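Replacing the back door, part two: what we ended up with

When I last wrote about the back door it was still the old one, a single softwood door with a cat flap cut into it by whoever lived here before us. It had swollen so badly by the end of last winter that we were shutting it with a shoulder. A few people asked what we went with, so I'm writing up the whole business while I still have the paperwork in a folder.

The short version is that we bought a sliding patio door in two panels, aluminium, dark grey outside and white inside. It took much longer than it should have and cost more than we had put aside. I would still do it again, though I'd do some of it in a different order.

We started out wanting bifolds. My sister has them and on a warm evening they are very nice. The trouble is our opening. It is not a wide one, and once you put three folding panels in it you are mostly looking at frame. You also need somewhere for the panels to stack. On our patio they would have stacked exactly where the drain cover is, and inside they would have hit the end of the worktop. We drew it on the kitchen floor in masking tape and gave up on bifolds the same evening.

French doors were the next idea and we got as far as a quote. They open outwards, and our patio is narrow, so with both doors back you lose most of the space for a table. Kieran Cronin, who did our loft hatch and a few other jobs, came round to measure up and said he would price whatever we wanted but he thought a slider would annoy us least. He was not selling doors, so I took that seriously.

We had three quotes in the end. Banel were the first to come out. Their man was pleasant and knew his stuff, but the price changed twice while he was sitting at the table, once down and once back up when I asked for it without the finance. I don't enjoy that way of buying things and we left it there. Costello were next and quoted properly, in writing, with the glass specification listed. Their price was fair. Their lead time was not, as they could not fit it before the end of the year and we didn't want another winter with the old door.

The third was a local firm who supply the Plenura range, and that is what we bought. The surveyor was Áine Lynch and she was very thorough. She measured the opening at the top, middle and bottom, then both diagonals, and found it was out of square by more than either of the other two had mentioned. She also asked a question I had not thought about at all, namely what we were doing about the floor.

We were planning to put a new floor in the kitchen after the door. She said to choose the floor first, or at least to know its thickness, because the height of the threshold is set from the finished floor level. If you fit the door and then lay tiles on top of adhesive on top of board, your nice flush threshold ends up below the floor and the bottom of the frame is buried. We went out and bought one box of the tiles that weekend so we could give her a real measurement. I am very glad we did.

The existing opening was 151 centimetres wide, and we had it made wider by taking out the low bit of wall beside it where there used to be a fixed window. The lintel already ran across both, so it was a matter of cutting down the brickwork under the window and making good. Check this with someone who knows before you assume it. We had Kieran lift a bit of plaster to see where the lintel ended, and we spoke to building control before anyone picked up a saw. They were helpful and quick.

The door was ordered at the start of the summer and we were told it would be fitted in August. It was, just. The lead time slipped once because of the glass. I had asked for a different handle after the order went in and I don't think that helped either.

Fitting took two days. On the first they took out the old door and window, cut down the brickwork and cleaned up the reveals. We had a sheet of board screwed over the hole that night, and it rained, naturally, but it stayed dry inside. On the second day the frame went in, then the panels, then the trims and sealant. The panels are heavy. Four of them carried each one round from the road – our side passage is narrow and has a gas meter sticking out halfway down, which I had warned them about.

The frame sits on a packed and levelled sill and is fixed through the sides. They spent a long time on the packing. I was watching from the garden and getting impatient, but a sliding door that isn't level will either stick or roll by itself, so I kept quiet.

Then came the making good, and this is where our budget went wrong. The quote for the door covered the door, the fitting and the sealant. It did not cover plastering the inside reveals, the render outside, or moving the double socket that had been under the old window. I had read the quote and seen all of that listed as excluded, and had somehow decided it would be small. It wasn't. Between the plasterer, the electrician and a man to patch the render, it added a good chunk to the total, and it meant 5 weeks of living with bare edges while we waited for each of them to be free.

We used a company called Ramutden for the render patch. It is a decent colour match when it's dry and a poor one when it's wet. I've been told it will weather in. We shall see.

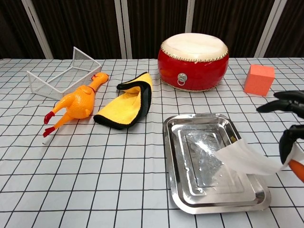 The other cost I had not planned for was something to go over the glass. With the old door and window we had one roller blind and never thought about it. Now there is a big sheet of glass facing the neighbours' upstairs windows, and after dark you do feel a bit on show when you're doing the washing up. We looked at blinds that fit inside the frame, but those need to be ordered with the door, and by then it was too late. Vertical blinds were the cheapest and I don't like them. We settled on plain lined curtains on a ceiling track, which pull right back clear of the glass on one side. The track had to go into the joists, so it sits slightly further from the wall than I would have chosen.

On to how it is to live with. It slides easily with one hand. The lock is a lift-and-turn handle that took me a week to get used to, and my mother still can't do it. There is far less draught than before, as you would expect, and the kitchen is noticeably lighter in the mornings. With only one panel moving you get half the opening and no more. That bothered me on paper and hasn't bothered me since.

The bottom track collects dirt. Leaves, grit, crumbs, all of it. I run the vacuum along it when I do the floor and wipe it out with a damp cloth now and again. The fitter showed me the drainage slots on the outside face and told me to keep them clear, particularly in autumn. He also said not to put oil on the track, as it only holds the grit. A dry silicone spray on the seals once or twice a year is enough.

A few things I would tell anyone starting on the same job. Get the floor decided first. Read the exclusions in the quote and get prices for every one of them before you sign. Ask which panel slides and which is fixed, and stand in the room and think about which way you walk. We very nearly had ours the wrong way round, with the opening behind the bin. And if you want blinds inside the frame, say so at the survey.

The tiles are going down next. I have the other boxes stacked in the hall and the adhesive is in the shed. The old door is out there too, if anyone local wants it for an allotment – it comes with the cat flap, and you would have to collect it.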